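The Gray Bin Gets Its Due

Storage, in the end, is a matter of bins

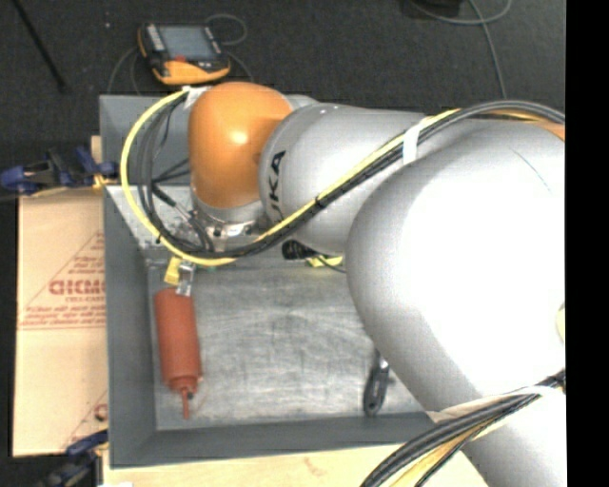

Every household has one bin that was bought for a purpose and then drifted. Ours came from Langlois, one of 52 in the catalog, and for a week it held winter gloves. By October it held the gloves, a bike pump and a waffle iron with no cord.

The usual advice is to label it. I labeled it. The label said GLOVES, and we went on adding batteries.

A gray rectangle does have its virtues. It goes with every room by going with none of them, and it never looks full from the couch. The Plindix people make a prettier one in sage, with a lid - I owned it for a month and lost the lid.

On Tuesday I tipped the gray one out on the rug. The gloves were at the bottom, all lefts.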